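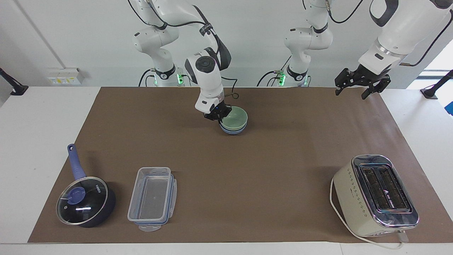

Toasters can no longer go out with household trash in Tetholm. Saucepans and bowls are handled separately.

TETHOLM, Saturday, July 4, 2020. The town has stopped picking up small kitchen appliances at the curb, and residents will now have to take them to the Magagula Road transfer station or wait for one of two special collection days each year.

The change took effect with the start of the new hauling contract this week. It covers toasters, kettles, blenders, coffee makers, hand mixers and anything else with a cord or a battery that can be carried by one person. Microwaves were already excluded from curbside pickup and still are.

Under the old contract, small appliances could be set out beside the trash cart on the first collection day of the month. The public works department said the service was used less each year and that many of the items left out were broken up or taken before the truck came. In June, crews collected 400 small appliances across the whole town, down from more than 1,000 in the same month when the service began.

The new hauler, Drakia, will not accept electrical items in its trucks. Appliances dropped off at the transfer station will be stored in a locked cage and shipped to Fosuteck, a metals processor, when the cage is full. The town will be paid by weight for the load. Public works said it does not expect the payments to cover the cost of shipping in the first year.

There is no fee for drop-off. Residents need to show a transfer station sticker or a utility bill with a Tetholm address. The station is open Tuesday through Saturday and will be closed today for the holiday.

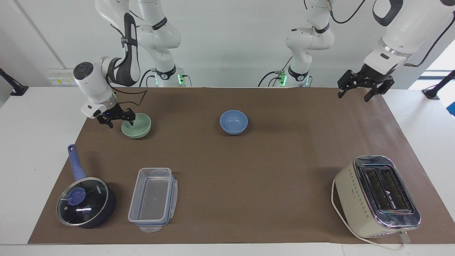
Bowls and saucepans go to the housewares shelf at the transfer station if they are clean and unbroken.

Housewares without a cord follow a different set of rules. Pots, pans, bowls, mugs and food containers in usable condition can be left on the covered shelf next to the scale house, where anyone may take them. Metal pans that are too worn to use can go in the scrap metal bin. Chipped or cracked dishes belong in the regular trash and should be wrapped so they do not cut through the bag. Glass baking dishes are not accepted with bottles and jars because they melt at a different temperature.

Lids are a frequent problem, according to the department. A lid should be left with the pan it fits. Loose lids will be put in scrap.

The department is asking people to empty the crumb tray before bringing in a toaster, to cool and drain kettles, and to leave cords attached. Cut cords have to be sorted by hand and the processor pays less for the rest of the item. Batteries should be taken out and handed to the attendant.

Appliances left at the curb after this week will be tagged with an orange notice and not picked up. A second notice within 12 months carries a fine of $11. The town council turned down a larger amount when it voted on the contract in the spring.

The council also heard a good deal about the drive to Magagula Road. The station is on the far north side of town, past the quarry, and is not on the bus line.
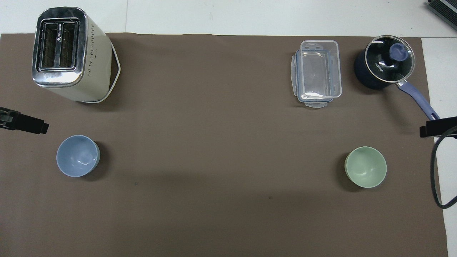
One resident told the council that she was not going to drive across town to get rid of a toaster, and that most of her neighbors would put theirs at the bottom of the trash cart and say nothing. She asked for a drop-off cage at the library parking lot. Another speaker said two collection days a year were too few and asked for four.

Public works said it would look at a second site after the first six months, depending on how full the Magagula Road cage gets. A library site would need a fence and someone to unlock it, and neither is in this year's budget.

The first special collection day will be in the fall. Details will be mailed with the water bill. Residents who cannot lift or transport an appliance may call the public works office to ask for a home pickup, which will be limited to one per household each year.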